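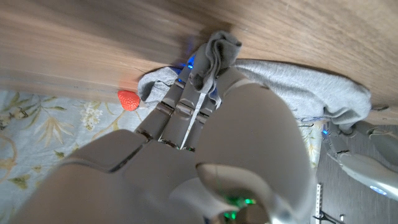 Session 8: Hanging an internal door

Home Courses Workshops Handouts Tool list Contact

Tramomthorpe Evening Workshops
Joinery for the Home, Stage One
Stena Building, Room 11
Handout for Wednesday, February 28, 2018

Bring: pencil (sharp), tape measure, combination square, your 25 mm chisel as sharpened in the October session and, I trust, at least once again after it. Planes, saws and wedges are on the wall rack. Safety glasses are in the tray by the door and are not optional.

1. What we are trying to do

A door is a large flat rectangle. The hole it goes into is large, flattish and almost never a rectangle. Most of tonight is spent persuading the first to resemble the second, and very little of it involves hinges, which is what everybody expects to be doing by ten past seven.

By the end you should have a door that opens without rubbing, closes without being shoved, and stays where you leave it. A door that drifts shut by itself has been hung on a lining that isn't plumb. A door that drifts open has the same trouble in the other direction. Neither is haunted.

You will be working in pairs on the Thaler practice frames. Three of these were built out of true on purpose. The others got there by themselves.

2. Look at the opening first

Before touching the door, check the lining:

- Measure the width at the top, middle and bottom. Write all three down. On the wall is fine if the wall is due to be painted; at home, ask.
- Measure the height on both sides.
- Put the long level on the hinge side, on the face and then on the edge.
- Hold the square in both top corners. An opening at exactly 90 degrees in both corners is a pleasant thing to find and you should check it again.
- Sight across the stops from one side. If the two legs don't line up, the lining is twisted and the door will touch the stop at one corner before the other.

If you are replacing an old door that worked well, use it as a pattern. Lay it on the new one, line up the hinge edges and draw round it. If it worked badly, you have learned where the trouble is, and may now put it in the skip.

3. The gaps

Allow 2 mm at the top and 2 mm down each side. Paint takes up more room than people think, so go to 3 mm if the door is to have several coats. At the bottom we'll leave 8 mm over the finished floor. Finished means with the carpet down. A surprising number of doors are fitted to bare boards in spring and taken off again in summer when the carpet people have been.

Keep a couple of coins or some offcuts of card of the right thickness in your apron. They are quicker than a ruler and you can slide them along the whole edge.

4. Which way does it swing?

Decide this before you cut anything. Mark the hinge edge of the door with a large H, the top with a T, and the face that opens towards you with an arrow. You'll feel silly doing it. Do it anyway. There is a Kesesholm panelled door in the store cupboard with hinge recesses on both edges and both faces, and it was prepared by a tutor.

Think about the light switch as well. In older houses the door was often hung to open across the room and screen whoever was inside it, so the switch ends up behind the door. If you are changing the swing, look at where the switch will be before you congratulate yourself.

5. Trimming to fit

The practice doors are solid softwood and can be planed freely within reason. At home, check what you have bought. Hollow-core doors have only a narrow strip of timber round the edge, and if you plane past it you will be looking at the cardboard inside. The maker's leaflet gives the most you can remove. Take equal amounts from both edges where the reduction is a large one, otherwise the panels end up visibly off centre.

Fire doors are outside this course. An FD60 door is meant to hold back fire for 60 minutes, and it does that as part of a set, with the right frame, seals and hinges. Follow the instructions that come with it or pay somebody who does so for a living.

Order of work:

a) Stand the door in the opening on wedges. If it won't go in, you know which section you are in.
b) Scribe the hinge edge to the lining if the lining wanders. Plane to the line and try it again.
c) Mark the width, allowing for both side gaps. Plane the closing edge.
d) Put a slight bevel on the closing edge, 2 mm or so lower on the side that meets the stop. This is the leading edge, and without the bevel its back corner catches the lining as the door swings in.
e) Mark and trim the top.
f) Mark and trim the bottom last.

When planing the top or bottom of a framed door you are going across the end grain of the stiles. Work in from both ends towards the middle. If you run the plane straight off the far side, a piece of the stile comes with it, making a noise you'll remember.

Take less off than you think. Try the door again. This is dull and there will be a lot of lifting. Pairs who talk to each other generally do it in half the number of lifts.

6. Hinges

We are using 75 mm steel butts, two to a door. Heavier doors want 100 mm ones and a third in the middle.

Position: top of the upper hinge 150 mm down from the top of the door; bottom of the lower hinge 225 mm up from the bottom. If there are old recesses in the lining and they are sound, forget those figures and use the recesses.

Marking out:

- Hold the hinge on the door edge with the knuckle clear of the face. Mark the ends with a knife. A pencil line has a thickness and you'll cut to the wrong side of it.
- Set the gauge to the width of the leaf and run it between the knife marks.
- Reset the gauge to the thickness of the leaf and mark the depth on the face.

Cutting:

- Chop the ends first, chisel upright, bevel towards the waste.
- Make a row of shallow cuts along the recess a few millimetres apart.
- Pare out from the side, chisel flat. Both hands behind the edge. I shall be saying this all evening and would be delighted to find it unnecessary.
- Try the leaf. It should sit flush.

Too deep, and the door will bind on the hinge side and spring back when you try to shut it. Pack behind the leaf with thin card. A cereal packet is excellent, and there are some very grand houses hanging on them.

7. Hanging it

Fix the hinges to the door with all the screws. Drill pilot holes first. If your hinges are brass, run a steel screw in before the brass one, as brass screws shear off without much provocation.

Set the door in the opening on wedges, half open, with one of you holding it. Bring the hinges up to the lining, mark round them, and cut those recesses in the same way. Then ONE screw in each hinge. Close the door gently and look at the gaps. You will want to change something, and it's a good deal easier with one screw than with four.

When it's right, put in the remaining screws. Every head should sit below the face of the leaf. A single proud screw will stop a door closing, and people have planed half an inch off a perfectly good closing edge before looking at it.

8. Faults

Rubs at the top on the closing side: upper hinge is loose or standing too far out. Tighten it, or deepen the lower-priority option of the two, meaning the recess, only after that.

Rubs at the bottom on the closing side: lower hinge stands out, or the upper one has been set too deep. Pack the upper one with card.

Springs open as you push it to: screw heads, deep recesses, or the stop is too close to the hinge side. Move the stop.

Touches the stop at the top only: twist. Prise the stops off and refix them to suit the door. Nearly every house you have ever admired has had this done.

Squeaks: candle wax on the pin.

9. Before next time

Read the latch handout. Measure one door at home: all three widths, both heights, all the gaps. Put the figures on the sheet and bring it with you. Please don't plane anything yet, however strongly you feel about the bathroom door.

Sweep your own bay before you go. Wedges go back in the bucket, and the plane goes on its side on the rack with the iron wound back — yes, every time.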